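Sikder Table Cover Sheet: Review
Last updated March 18, 2025

The Sikder Table Cover Sheet is a pale, off-white protective cover intended for shared worktables in schools, studios and small workshops. It is supplied folded, in packs of 10, and is sold as a reusable alternative to paper roll. The Elemberg Equipment Review obtained two packs through the regular ordering channel and placed them in service at the Flolordale site for 16 days.

Setup

The cover requires no clips or tape on a standard table. One person can lay it in under a minute, and it hangs evenly once the center fold has been lined up with the middle of the tabletop. The printed leaflet recommends leaving the cover in place overnight before first use. Our staff followed this advice on one table and omitted it on another, and could find no difference between the two by the following afternoon.

The fold line is the product's most visible shortcoming. It becomes fainter with use but does not disappear, and a low iron (permitted by the leaflet) improved it only slightly. For drawing or tracing directly on the surface, this will be a nuisance. For sorting, light assembly and the handling of cups and small containers, it made no practical difference.

Daily use

The pale color is helpful when small parts are in use, as screws and clips are easy to find against it. The same color also shows every speck. Tables that were wiped at the end of the day still looked marked the next morning, and departments that receive visitors may prefer the gray version – it costs the same and is otherwise identical.

Light items stay where they are put. Paper cups, which tend to skate across our bare laminate tables, could be set down and picked up again without sliding. Heavier equipment should be lifted, as dragging it pulls the cover into ridges.

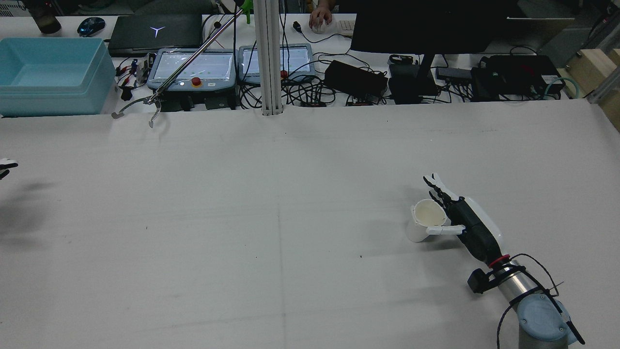

A paper-style cup held just above the cover. The fold line and a few dark specks are visible.

Cleaning and wear

The covers were washed 13 times on a cool cycle and dried flat. The hems held. One corner began to fray after repeated contact with a rough table edge, and Sikder replaced that cover on request.

Recommendation

Recommended for general worktables. Sites that need a perfectly flat surface should consider the Drerovow rolled mat, which is heavier and takes longer to lay but arrives without a crease.

400 shares | 16 comments

Related reviews
Drerovow Rolled Bench Mat
Stackable Storage Tubs for Shared Workrooms
Folding Worktables: April Update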